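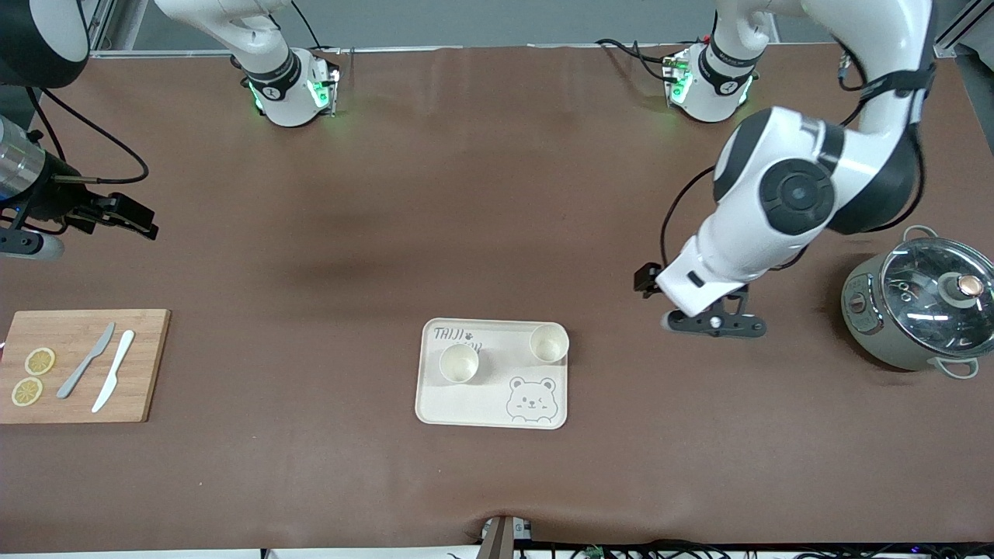 Working rules for a shared two-arm bench
Project report, Thu Phí
Supervised at Rutkowska

1. Aim

The bench at Rutkowska is used by four student groups, and until February each group kept its own habits. My project was to write one set of working rules for kitchen tasks on two arms, try them for a term and report which ones people kept to.

2. Starting point

I read the Randlow lab handbook and the older Prarunent checklist. Both are written for one arm behind a fence. Neither says what to do when two grippers can reach the same spot, or when there are knives among the props.

3. The rules as tested

Speed. Neither arm goes above 155 mm per second while a person is within reach of the table. With the area clear the limit is 500.

Sharp items. Table knives only, laid on the cutting board. No gripper carries a knife over the other arm's side.

Appliances. A rice cooker may be used as a prop but stays unplugged. The lid is lifted by its knob.

Cups. Paper cups stand on the tray and stay empty until the motion has been run once without faults.

Cables. Check the slack at each wrist before the first run and again after any change of start position.

Stopping. One person holds the stop button and does nothing else. If that person leaves, the run ends.

4. Results

The log has 2982 runs. In 337 of them at least one rule was broken. Most of these were cable checks missed after a change of start position. The stop button rule came second, mainly on Friday afternoons when groups were short of people. The speed limit was hardly ever broken, as it is set in the Gondura control software and takes a password to change.

5. Changes made

The cable check is now a box in the run form, and the form will not save without it. I also cut the rule sheet to one side of paper and fixed it next to the stop button.

6. Still open

The rules do not cover hot food or liquids. The next group wants to use warm water, so that part has to be written first.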